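Projects > International Policy > Student Reports

We use cookies to remember your settings. Accept | Manage

Who Gets to Inspect? A Classroom Simulation of Treaty Verification

By Evdokia Deligiannis and Kastriot Omerović
June 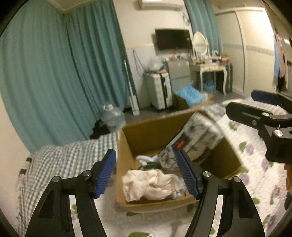 An open cardboard box on a quilted bedspread.

Our project began with an argument over lunch about whether a country would ever let strangers walk through its weapons plants. Kastriot said never, Evdokia said it depends who the strangers are, and we ended up spending the whole term on it (and loved it!).

We wrote a negotiation game with two made-up states, Zervas and Conska, that have agreed to cap their missile stocks but can't agree on how to check. Each side had 4 negotiators and a secret sheet of goals. Angeliki Karagiannis played the head of the inspection agency and was wonderfully strict about it.

The treaty text allowed 20 short-notice visits a year. Conska wanted 10, and wanted a day's warning before each one. We had expected the fight to be over the number, but most of the first session went on the warning time! Manolis Makris, negotiating for Conska, kept saying that his plants had trade secrets in them, and Zervas had no good answer until the second session, when they offered to let the host country cover equipment that wasn't listed in the treaty.

We kept a full transcript, and coded all 1110 lines of it by topic. Roughly half were on access and timing. Very little was on punishment, even though both secret sheets marked it as important. Evanthia Kalogeropoulos, who coded the second session, thinks the players avoided it because it felt rude, and we'd love to test that with a new group.

Next time we would add a third state that hasn't signed, and give the agency its own budget to defend. We would also start the sessions at 9:30, as the last hour was rushed and the final clause on disputes was agreed with people already putting on their coats.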